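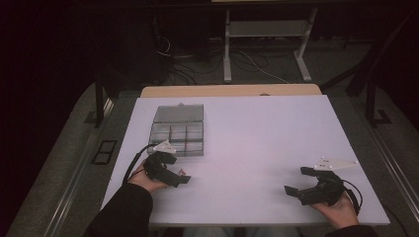 Section 4. Leveling and Anchoring the House on a Gravel Pad

This section covers placement of the Zilow trailer-based house on a prepared gravel pad. It applies to the standard and long frames. For concrete slabs and pier foundations, see Section 5. Utility connections are in Section 6 and must not be started until the steps below are complete.

4.1 Before you start

The pad must be compacted and must extend past the trailer frame on all sides. Walk the tow path and check overhead clearance at the roof ridge, including the vent cap. Empty the fresh water tank, both lofts and all kitchen cabinets. Latch the shower door.

You will need:
- 4 Kumsa screw jacks with base plates
- Hardwood cribbing blocks
- Wheel chocks
- A long spirit level
- Torque wrench, 100 ft-lb or higher
- Ground anchors and straps (supplied in the Divby anchor kit)

CAUTION: Never work under the frame while it is supported by jacks alone. Cribbing must be in place first.

4.2 Leveling

1. Back the house onto the pad and stop with the axles centered between the pad markers.
2. Chock the wheels on both sides, front and rear of each tire.
3. Lower the tongue jack onto a block and disconnect the tow vehicle.
4. Place the level across the tongue, side to side. Note which side is low.
5. Set a base plate under each corner jacking point. The points are stamped J on the frame rail. Do not jack on the axle, the floor pan or the gray water pipe.
6. Raise the low side first, one turn at a time, alternating between the front and rear jacks.
7. When side-to-side level is reached, use the tongue jack to level front to back.
8. Bring the remaining jacks up until they are snug. The tires should stay in contact with the pad.
9. Build cribbing next to each jack and shim it tight to the rail.

Note: Check level again on the kitchen floor, next to the sink base. If an inside door swings on its own, repeat steps 6 through 8.

4.3 Anchoring

1. Drive one anchor at each corner, angled under the frame.
2. Feed the strap through the frame bracket and into the anchor head. Remove all twists.
3. Tighten the strap bolt until the slack is gone, then torque to 100 ft-lb.
4. Recheck torque after the first 200 miles' worth of any later move, and each time the house is set down again.

CAUTION: Straps must be released before the house is towed. Tag the hitch while straps are attached.

If the pad settles after heavy rain, loosen the straps, relevel and tighten again.

Related sections
Altarley Loft Ladder: Fitting and Adjustment
Section 5. Slabs and Piers
Section 6. Water, Power and Drain Connections
Winter Skirting for Zilow Frames
Divby Anchor Kit Parts List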